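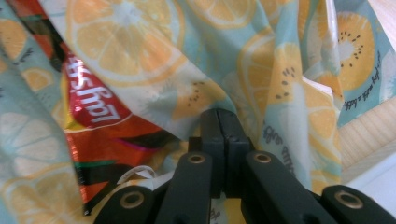 > Has anyone got round to making curtains with the Triva cotton yet? I'm torn between lining mine and leaving them plain. It's a small kitchen window, faces east.

Line them! I left mine plain the first time and the sun had bleached a stripe down one side by January. Second go I used the cream sateen from Björklund (19 a metre, ouch, but it's lovely and wide) and they hang so much better.

Do wash everything first, lining too. Mine shrank more than I'd bargained for, and I was glad I'd bought an extra 50 cm. For a small window I'd cut the drop at 700 mm and pin the hem up for a week before you sew it.

Has anybody tried the heading tape from Urnetti? I've got 2 metres here and can't work out which way up it goes.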